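Folding on the bed: speaker notes
Jayanthi Menon, evening session, Flanville library
Slot: 40 minutes, questions after 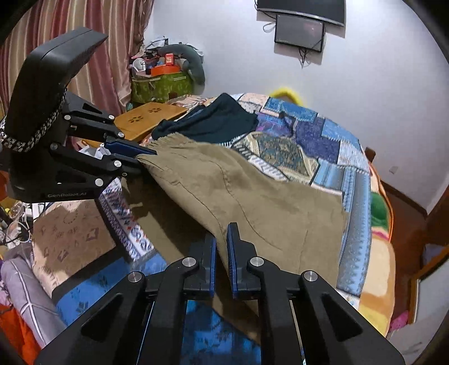

Slide 1. Khaki garment spread on a patchwork bed cover, dark one behind it.

Leave this up while people find seats. Start when the door closes.

Opening. I ran the laundry room at Tranholm for 11 years. Most of what I know about folding came from doing it badly at home first. Say this quickly and move on.

Point 1: use the bed. It is the largest flat surface most people have. Make it first and pull the cover tight. A patchwork cover helps because the seams give you straight lines to fold against.

Point 2: find the straight edge. On the slide, look at the hem on the right. Start from an edge like that. A long curved seam, like the one through the middle here, will pull your fold off line if you follow it.

Point 3: gathers and ruffles. Do not press them flat. Fold the plain part and let the gathered edge sit on top.

Point 4: woven cloth. Smooth wrinkles outward with the side of the hand before the first fold. Lift and lay again if a lower layer has bunched.

Point 5: one garment at a time. Push the next one back until you need it.

Demo. Two shirts from the bag, slow, then normal speed. Noeline Stubbs has the table.

Handout is on the chairs. Drawer sizes are on side 2.

Questions until 8:30.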